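The oven stays, the job changes

At Prurnow, a contract kitchen in Gendamside, the arm does the parts of the shift that staff complained about most: opening ovens, moving produce, closing up again. Fudix supplied the control software. Every task is rehearsed in simulation before it reaches the floor.

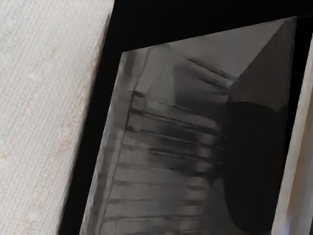
Has anyone lost a job over it? Prep staff numbers are the same as before the trial, and three cooks now spend part of each shift supervising.

Supervising has its own load. Cooks log each stop, classify it and decide whether to rerun the task or finish by hand. The first month produced 1,399 log entries, around 80 percent of them minor. Pay grades were revised in July to cover the new duties.

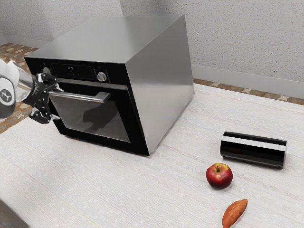
Door work was the hardest item to hand over. Vondráček, the integrator, wanted powered doors; the kitchen refused the cost and kept its manual ones. The rehearsal model therefore uses an ordinary bar handle, with the fingers placed above and below it at the left end – the same place the cooks were trained to use. Staff may still open any door themselves, provided the arm is paused first.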